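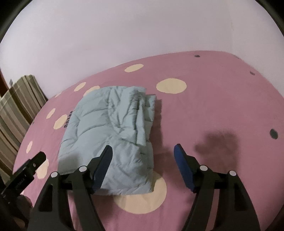 Last edited in November, 7 replies

Folding a puffer jacket so it STAYS folded?

pandapegs
I've got a pale blue puffer to get into a Wolero cabin bag and I'm losing the will. I fold it into a rectangle on the bed, turn round for my socks and it's puffed up again. Do I roll it, or buy one of those vacuum bags?

mossybank
Roll it! Hood end first if there's one, sleeves tucked in, kneel on it as you go. I've got a Pando down coat into a shoe bag that way and it was fine at the other end.

tilly_86
Please don't kneel on down. I fold mine in thirds on the bed and leave it quite loose, then it goes in last, on top of everything. 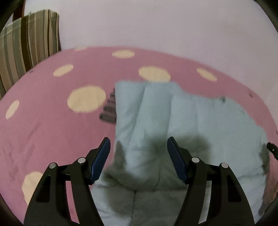 Puffer on the spotty bedding, channels running up and down.

mossybank
Last on top is all very well if your case shuts, tilly. Mine doesn't – that's the whole problem.

kettle_on_70
I'm with tilly on the kneeling. The Flatel compression bags are good for a short trip, but I left a coat in one all summer and it took ages to plump up.

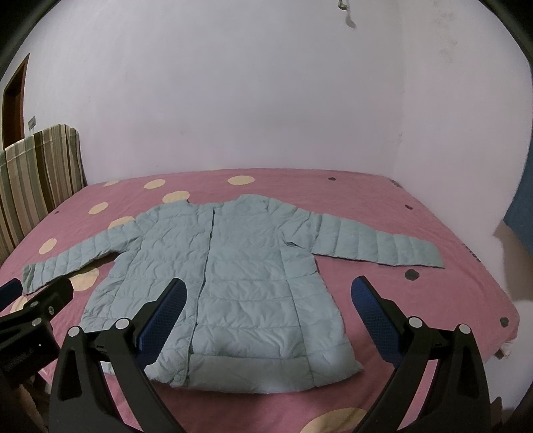

My own method starts with the sleeves, and I won't be argued out of it. Get the whole thing flat on the bed first, face up, with both arms straight out to the sides like the one on the pink sheet, and smooth the creases from the collar down to the hem. Then sleeves across the front, sides in, and fold up from the bottom.

pandapegs
Ooh, I hadn't tried smoothing it first. Will have a go after tea – thanks both!

mossybank
Still say roll it.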